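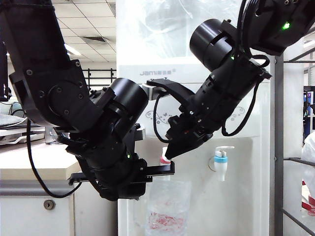 Free surveys and the price of quiet

Several of you on the north side of Firnumdale have had the leaflet about secondary glazing, the one with the sleeping baby on the front. It offers a free home survey, a "whisper quiet guarantee" and a discount for neighbours who sign up together. I had the survey. I now have a folder, a pen and some doubts.

The firm is called Rantala and I have nothing against them. Their surveyor turned up when he said he would, took his shoes off and measured everything twice. He was in the house for most of a morning, and at the end of it he gave me a price of £2224 for four windows. That came down by £122 when I said I would need to think about it, and I was told the lower figure would hold until the end of January. I asked what would happen to the cost of the glass in February. He said he would have to check with the office.

I have never liked this sort of thing. If a job can be done for less, it can be done for less next month as well. The survey may be free to the person making the tea, but somebody is paying for his van and his morning, and I suspect it is whoever signs.

My bigger quarrel is with the word "quiet". The leaflet says the panels cut noise by up to a large and impressive percentage. "Up to" covers a lot of ground, including nothing at all. I asked which noise had been tested, at what distance, and with what gap between the old pane and the new one. The gap matters a great deal. A panel fixed close to the existing window will help with draughts and do much less for lorries. You generally want a good hand's width if traffic is the trouble, and our reveals are not deep enough for that in the front bedrooms unless you give up the sill.

Kauko Hakala had his done by another company when he lived in Clilavholm and he still speaks well of it, though he admits the road outside was resurfaced the same year. Hanne Nieminen is happier. Her sashes rattled, they don't now, and she says the back room is warmer. I believe her on both counts. She also says she can no longer open the left-hand one without taking the whole panel out and standing it on the bed, and she wasn't told about that beforehand. 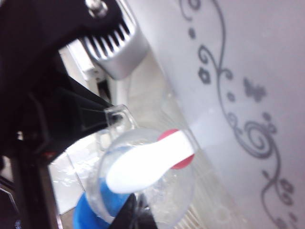
Curved silver metal with dark slots, beside black casing.

Before you sign anything, I would want these answered on paper:

Will the panel slide, hinge or lift out, and can one person manage it alone?
What is the gap, window by window?
Is the glass ordinary, toughened or laminated? (Laminated is usually the better bet for noise, and the quote I was given simply said "quality glass".)
Who pays to put right the plaster if it comes away with the fixings?
What does the guarantee measure, and who does the measuring?

On that last one I got nowhere. The guarantee covers the frame and the seals. Quiet isn't mentioned in it, which seems an odd thing to leave out when it is printed in purple on the front of the leaflet.

Radosław Kwiatkowski makes a cheaper suggestion, and I pass it on with the usual caution that he enjoys a cheap suggestion. He went round his old frames with brush strip and a tube of filler, hung a heavy lined curtain and says the worst of the road noise has gone. It won't do much for the low rumble of the Cendley bus. But then I am not convinced the panels would either, and you can take a curtain with you when you move.

If your house is listed or you rent, ask first. Secondary glazing often needs no permission because it sits inside, but "often" is the surveyor's word and he won't be the one getting the letter.

Yaneth Huamán has had a quote from the same firm for the same size of windows and is willing to compare. If you have one too, with the names and account details crossed out, put a copy through my door. I would like to see whether the neighbour discount starts from the same price for everyone. I have let my own offer run out, and so far they have rung twice to extend it.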